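Wages, Passports and Recruitment Fees: Your Questions
Telora Workers' Advice Desk. Last updated April 2025
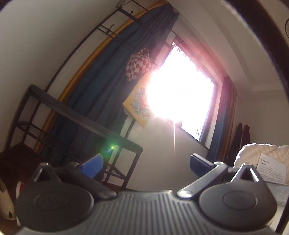
My employer has my passport "for safekeeping." Is that normal?

It's common, so in that sense yes. It's also a warning sign. A passport belongs to the government that issued it and is meant to be carried by you. Ask for it back in writing and keep a copy of what you wrote. If the answer is that the safe is locked and the man with the key is on vacation, write down the date and come see us.

I paid an agent to get this job. Do I have to keep working until it's paid off?

You may owe somebody money. You don't owe them your labor until they feel satisfied. A debt that grows every time you ask about it is something we'd like to look at. Bring any receipt you have, even if it's a number on the back of an envelope. One visitor's "processing fee" was 830 when he signed and had a second fee attached by the time he landed, for processing the first.

Isn't this forced labor? It sounds dramatic.

People expect chains. What we mostly see is paperwork: a contract swapped on arrival, a deduction for a bed, a threat to call immigration. Whether your case meets the legal definition is a question for a lawyer. You can talk to us long before anyone settles on a word for it.

Do I need papers to get advice?

No. We don't ask about status at the front desk, and we don't share your details with your employer.

Will my boss find out I came?

We won't tell him. Please don't tell him yourself by calling us on the company phone. It happens more than you'd think.

What should I bring?

Your contract, pay slips, and messages from your supervisor. Thirteen blurry screenshots are fine. If you have none of that, bring your memory and a rough idea of your hours.

Where are you?

Second floor of the Agarwal building in Fondgate, above the shoe repair. The buzzer says Hiker, after a travel agency that left years ago. Press it anyway. The evening session is on Thursdays, and we close for 2 weeks in August.

How long will my case take?

An unpaid wage claim can be settled in 3 months if the employer answers letters. Employers who answer letters tend not to be the ones we write to.

Can I come with a friend?

Yes, if the friend isn't your recruiter. We may ask to speak with you alone for a few minutes, and we can arrange an interpreter if you tell us the language when you book.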